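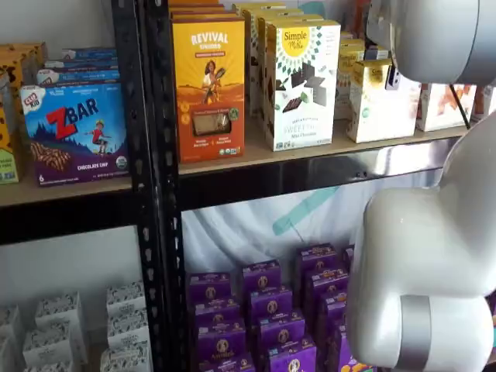

5/13/22

Packing food for a 5 day hike this summer. Two of us, one bear can, no resupply until the Shirima trailhead. Putting my notes here so I can find them in July.

---

First time out I brought way too much dinner and hardly any lunch. We don't really stop for lunch. We eat bars and nuts while walking and then sit down at camp too tired to cook anything fancy.

---

So now I weigh the walking food first. Trinidad Insaurralde talked me into that — she did all 154 miles of the Clandis loop last year and carried one pot.
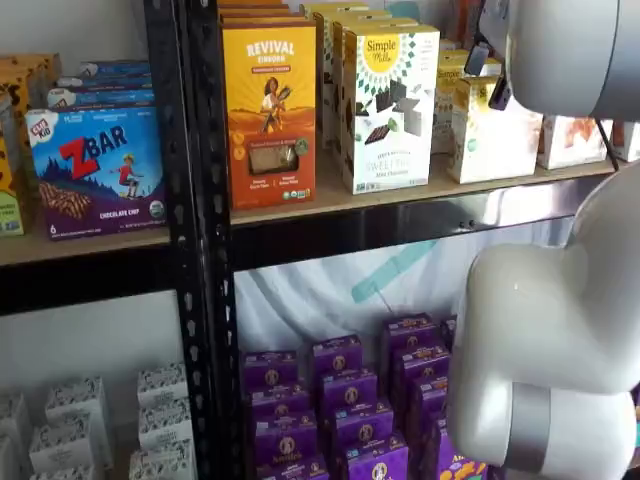

Dinner gets whatever room is left. Instant rice, dried beans, a small bottle of oil. Oil is the most calories for the weight and it fixes bland rice.

---

Still deciding on coffee. The instant packets are light but I drink 2 every morning and the trash adds up.

---

Water is fine through Zemer Creek. After that it's a dry 6 miles, so fill everything there.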